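Teaching a grasp score to be less proud of itself

Wed 21 January

I promised in July that I would write about the grasping work when there was something to say. The summer break gave me time to look at the logs properly, so I try now. My English gets tired in long texts, please be patient with me.

The question is simple to state. Our arm looks into a bin, a network proposes many possible grasps, and each grasp receives a score between zero and one. We take the highest. If the network says 0.9, we would like it to succeed nine times out of ten. Ours did not. It said 0.9 very often, with great confidence, and then the fingers closed beside the object.

People call this calibration, and there are well-known ways to repair it after the training is finished. You keep some attempts apart, you compare the scores with what happened, and you fit a small curve that corrects them. Rocío Chávez did this for us in one afternoon. On the attempts we had kept apart it looked beautiful. On new objects the error came back, nearly as large as before.
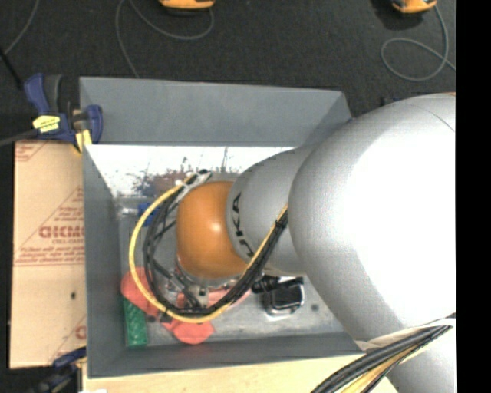

So I started to read the failures one after another, which is slow work and which I recommend to everyone. We had 3066 attempts recorded with the old network, and I pulled out the ones with a high score and a bad result. I expected to find the strange shapes there. Many were strange shapes, yes, but a big part was quite ordinary blocks lying close to a wall of the bin. The network judged the object and the fingers, and it gave almost no attention to the slope next to them. In the simulator our walls had been straight. You can guess how I felt when I saw this.

Ekaette Ekwueme had the idea that helped the most. Instead of one curve for all grasps, she fitted the correction with a second input, the distance from the fingertip to the nearest wall. It is only 2 numbers going into a very small model, and you can train it on a laptop while you make tea. We named the method Plirnuvby, after a word that Rocío's little daughter shouts when something falls down. The name has no meaning and it is awful to type, but it stayed.

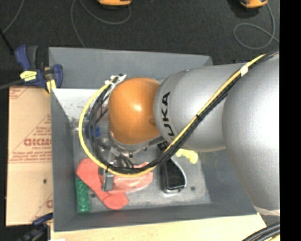
The KUKA arm over the bin, with the pink piece, the green block and the black object under the gripper.

For the test we collected 1000 new attempts with objects that the network had never met, and we used 14 different starting layouts. With the single curve, grasps scored above 0.9 succeeded in 71 percent of cases. With the distance added it was 86 percent. The total number of picks did not grow much, and I want to be clear about this, as I have seen colleagues get excited too early. The robot chooses the same grasp in most cases. What changes is that it now gives a low score to the bad ones, so it can decide to push the object to the middle first and try again.

Some things I still do not understand. Dark, shiny objects get scores that are too low, even far from the wall, and I suspect the depth measurement but have not proved it. The correction also has to be fitted again if you change the fingers. We tried it with the longer fingers from our Besstead set and the curve was wrong in the other direction, it had become too modest.

Ekaette is cleaning the code at the moment. Next I would like to replace the distance by something the network learns alone, perhaps a small picture of the neighbourhood around each fingertip. Rocío thinks this is too much machinery for the gain. We will run both on the same layouts in the coming weeks, and I will put the table on this page when it is filled.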